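Shared Robot Cells: Frequently Asked Questions
Plerico Automation Center — Rules for Users of the Cullinane Room
Revised 7/25/24

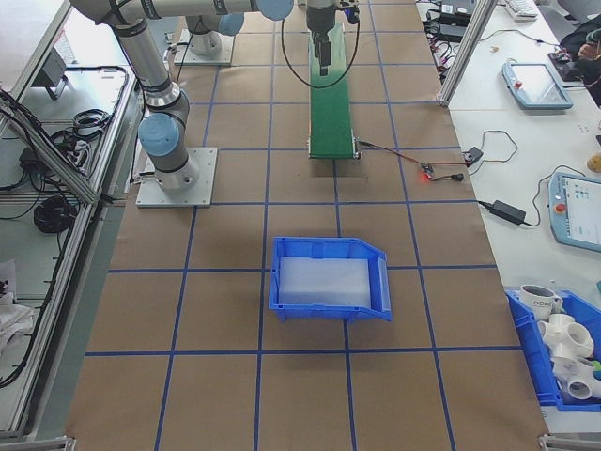

A taped worktable in the Cullinane Room, with the conveyor, a parts bin and the two teach pendants on the side table.

Who must follow these rules?
Everyone who enters the Cullinane Room, including visitors, contractors and staff from the Faslow and Brurard sites. Holding an operator card from another site does not replace the local briefing, which takes 40 minutes and is valid until the following December.

What is the blue tape for?
The tape divides the table into cells. Each job sheet names the cells in which bins, fixtures and parts may be placed. A bin may cross a line only when the job sheet lists both cells. Tape that has lifted or torn must be replaced before the next job begins.

May I change the paper covering myself?
Yes, provided that both arms are stopped and the pendants are in manual mode. The grid must then be laid again from the printed template and checked by a second operator.

Where should the teach pendants be kept?
On the side table, screen up, with the emergency stop button clear on all sides. Pendants may not be placed on the worktable or the conveyor. Cables, tools and paperwork must never cover a stop button.

Which emergency stop should I press?
Press the nearest one. All stops in this room are wired to halt both arms and the conveyor. Report every stop in the cell log, including those pressed by mistake. There is no penalty for pressing a stop.

Can one person run two arms?
Only in automatic mode, with a program that has been approved for shared work. During teaching, one arm is moved at a time and the other remains stopped. The person holding the pendant has control of the cell — no one else may start a motion.

How fast may an arm move during teaching?
No faster than the reduced speed setting stored on the pendant. Users may lower this setting but may not raise it. Requests for a higher speed go to the cell supervisor in writing, at least 3 working days ahead.

Are keyboards and personal items allowed on the side table?
A keyboard may stay there while a program is being edited. Mugs and other personal items belong in a storage bin, away from the worktable. Open drinks are not permitted at any time.

What are the rules for cables?
Cables near the gripper must have enough slack for the full reach of the program and must not touch the moving belt. Spare cables are coiled and placed on the shelf. Exposed circuit boards may be used for test work, but they must be listed on the job sheet and unplugged at the end of the session.

How long may a setup be left in place?
A setup may remain for up to 8 hours after the last entry in the cell log. After that, staff may clear the table and return parts to the Faslow store.

Whom do I contact about an exception?
Submit Form 2 at the Plerico front desk. Until a signed reply is received, the rules on this page apply in full.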